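Workshop notes: planning for the second arm
September 25, 2020

The quotes are in for the second bench arm, and I've spent a very happy fortnight with them spread over the kitchen table. There are three in all, from Eltovar, Deris and Říha, and they couldn't be less alike. Eltovar sells everything as one bundle, arm and gripper and controller, with a training day thrown in. Deris lists each bolt on its own line (I like this more than I should). Říha wants to rent to us by the term and let us put part of what we've paid toward buying later.

What got me excited was how much the price of an arm has stopped being the big question. When Zuweira Atinga went through our spending on the first one, the arm itself came to less than half of what it cost us to get going. The rest was fingers, covers, cables, a proper stand, a replacement power supply and a great deal of somebody's time. So this year we're budgeting for the whole bench from the start, and the arm is just one line in it.

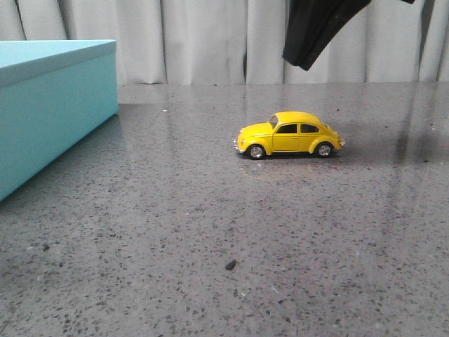

Covers deserve a word of their own. We left them out of the first budget completely, then bought them one at a time at whatever the shipping happened to cost. Zuweira has now put in a line for four spare sets, ordered together, and a small yearly amount after that. She has done the same for fingertips. If you're planning a bench at your own place, please steal this idea!

Ataberk Akgül has been looking after the other half of the plan, the work we want the new arm to do. He made a list of 154 short tabletop tasks in August and then cut it to the 104 that we could run with things we already own or can pick up at a toy shop. Small objects, plain boxes, ordinary household surfaces. It's a lovely list, and it changed the shopping. We had been eyeing the longer reach on the Deris arm, and hardly anything Ataberk kept on the list needs it. The shorter model frees up enough money for a second fixed camera and a better light.

He also made the case for trying glossy surfaces before we order any lighting. Polished stone throws back a lot of whatever is behind it, and a lamp picked for a matte bench may be quite wrong for a counter. We've set aside a bit for borrowing two or three lamps first.

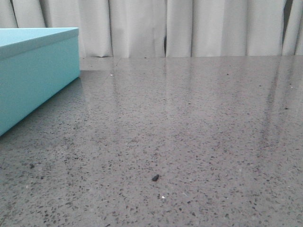 The turquoise box on the speckled grey counter, with the white curtain behind.

Where does that leave the choice? Hurketti, who service the arm we have now, will look after any of the three, but parts for the Říha would take over 3 weeks to reach us. That's a long time to have a bench sitting idle in the middle of term. The rental is still tempting for a first year, and Zuweira is working out both versions side by side — rent then buy, or buy the shorter Deris outright.

If you've bought or rented a small arm lately, we would love to hear what you wish you'd put in the budget. Zuweira is collecting replies for the spreadsheet, and Ataberk will happily send his task list to anyone who asks for it. Numbers go to the equipment group at the next meeting, and the order should follow soon after.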